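Subject: Re: [dullby-swap] Old boxes, what to do with the tape?

> Can we bring flattened boxes with the tape still on them?
> I have 18 from the move and the paper bank at Brikus is
> not clear about it.

Hello all,

I asked the same at Brikus in April. A little tape is accepted, but long strips should come off. I pull slowly from the flap, and if the top layer tears I stop and cut.
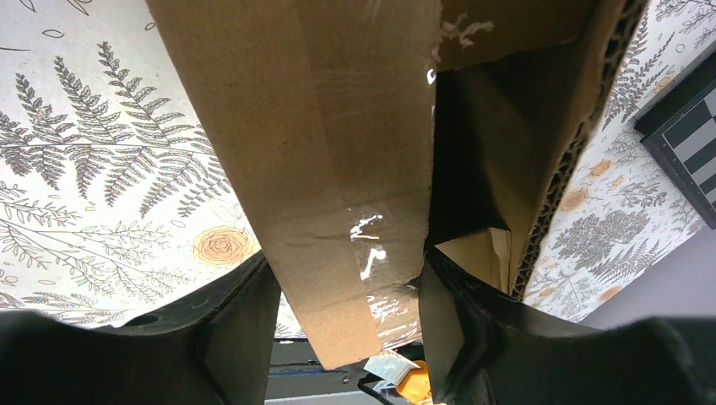
Photo: Unnithan list archive

The clear tape on the tan flap is the kind I mean. Torn paper fibers do no harm, and the wavy edge can stay open – please only keep it dry.

I can take 6 boxes for the Plernier shelf, if they are still strong.

Kind regards from Dullby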